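May 12, 2025

Full moon in Scorpio and I slept maybe four hours. Typical. Woke before the alarm with my jaw clenched and that dream again, the one with the ferry. Wrote down what I could. Water, a ticket with the wrong name on it, my aunt waving. Eighth house stuff if ever I saw it.

Coffee. Then the chart. Moon lands right on the edge of my fourth house if I use Placidus, squarely in the third if I use whole sign, and I still can't decide which I trust. Third would explain the phone going all morning. Fourth would explain the crying over the kitchen drawer. Both then. Fine.

Huia Sheehan called at nine wanting to move her reading up. She has the Taurus stellium and a job offer from Hinds, the paper people, and they want an answer. Told her I don't pick jobs for anyone. She knows. She wanted me to say it anyway. Looked at her transits while she talked, Saturn coming up on her Midheaven next year, so whatever she picks now she'll be carrying it for a while. Said that. Long silence. Then she asked about her sister's wedding date and we were off on that for an hour. Venus in Aries. I said at least the music will be loud.

Forgot to eat. Toast at two.

The column for Grito is due and I've got 700 words on the full moon and all of them are mush. They want every sign to get something nice. Scorpio: "time to let go." Taurus: "time to let go." Read it back and six of them said let go. Deleted most. Rewrote Cancer completely, gave them a proper warning about money and old freinds. Left Virgo alone, Virgo was good. Virgo is always good, I should look into why.

Pay is still 100 for the whole thing, same as February. Meant to bring it up. Mercury's just gone into Taurus so supposedly this is the stretch for talking money, slow and stubborn about it. Will write to them after the column is in. Or before? After.

Tried the Kokix app again for the ephemeris since my paper one has lost its spine. It gives you the moon void of course times without you asking, which I like, and then it rings a little bell, which I don't. Couldn't find how to turn the bell off. Also it had me as a Leo rising for a minute until I noticed it had the birth time an hour out. Daylight saving. Every single time. How many people are walking around with the wrong rising sign because of a clock change, must be thousands. Fixed it. Virgo rising again, all is well and tidy and worried.

Walked down to Trorkau for the candles. Over 5 dollars each now for the plain white ones! Got 3 anyway. The girl at the counter asked my sign and then told me hers before I'd answered (Gemini). Nice kid. Told her June is hers, Jupiter leaves Gemini on the ninth so use it up quick. She wrote it on her hand.

Home, feet up, back to the column. Sagittarius giving me trouble. Nothing wants to be said about Sagittarius.

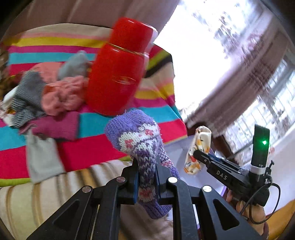
Is a full moon a bad time to start something new? It's better for finishing, most people I read for do well to wait for the new moon and use this one to see what they've already got going.

Putting that in at the bottom of the column, someone asks every month and I'm tired of typing it fresh. Might save me some emails. Won't.

Evening. Lit one candle. Did the list, the things I'm done with, only got down to the third line and ran dry. The grudge about the workshop. Checking his chart (still no good, still that Mars). Staying up. Then I stayed up.

Cards too, just one. Eight of Cups, off he goes up the hill with his back to everybody. Well that fits with the ferry. Don't love it. Shuffled and didn't pull again though I wanted to.

Clouded over by nine so no moon to speak of, only a bright patch behind the neighbors' chimney. Stood out there anyway in my slippers. Cold. Thought about Huia and the job, and whether I was too heavy about Saturn. I do that. Should call her tomorow and say something lighter, there's a decent Jupiter sextile coming that I skipped right over.

Column at 640 and I'm calling it. Sagittarius got two sentences. Sorry, Sagittarius.

Remember: new batteries, ask about pay, birth time for the wedding man, ring the woman back re her son's chart.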